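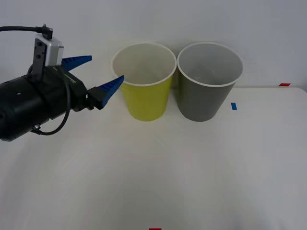 Reusable Cup Schemes on Campus

Final Report, Penner Hall Project Group
26 Feb 2022

Summary

The project examined whether a deposit on reusable cups would reduce waste at the Odel and Grornier cafes. Both sites sell hot drinks throughout the day, but only Odel has its own dishwashing area. Cups from Grornier were carried across the courtyard for cleaning – a step the original plan did not include.

Method

A survey was sent to students in residence, and 412 replies were received. The deposit was set at $2 per cup. Returns were recorded by cafe staff at closing time over 15 days.

Findings

Of those who replied, 39 percent said they would pay the deposit regularly. The most common objection was the lack of a return point near the library. Staff at Grornier also reported a shortage of lids in the mornings.

Next Steps

A return point at the Plullus building entrance is proposed for March, subject to approval by Dining Services.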